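Home | About us | What we repair | Prices | Contact

About Finderar
By Pieter Molefe
January

Most "about us" pages say the firm is passionate. I have never met anyone passionate about invoices, and I would be wary of them if I did.

Finderar looks after office computers for small firms. There are 6 of us, and we have been at it for 17 years. Before that I worked for a larger outfit, where I was expected to tell customers that a machine over three years old was a risk. I asked to see the figures behind that and am still waiting.

We don't believe every slow computer needs replacing. Nor do we believe every old one is worth saving, whatever the repair crowd may tell you. Some are scrap, and we charge £30 to look and tell you which. If you then buy a new one elsewhere, fine. We take no commission from anybody, including Koller, whose rep still brings biscuits.

You may have read that Jolix and Cimia can spot faults before they happen. We tried both. Between them they sent us 813 warnings in one winter, and the one drive that did fail wasn't mentioned. 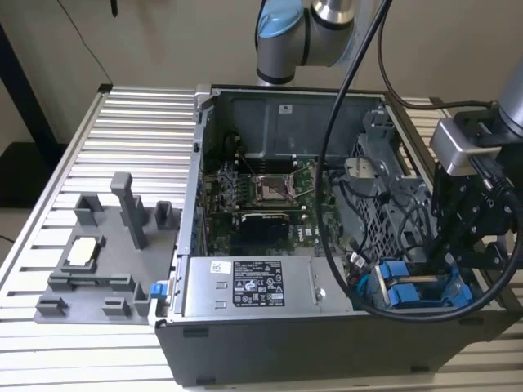 WHAT WE REPAIR

Desktop towers, mainly, of the plain office sort. Laptops if the part can be had at a sensible price. We don't do phones, and we don't do data recovery, though we can tell you what questions to ask a firm that claims to.

We have no awards to list. The ones we were offered came with a fee for the dinner.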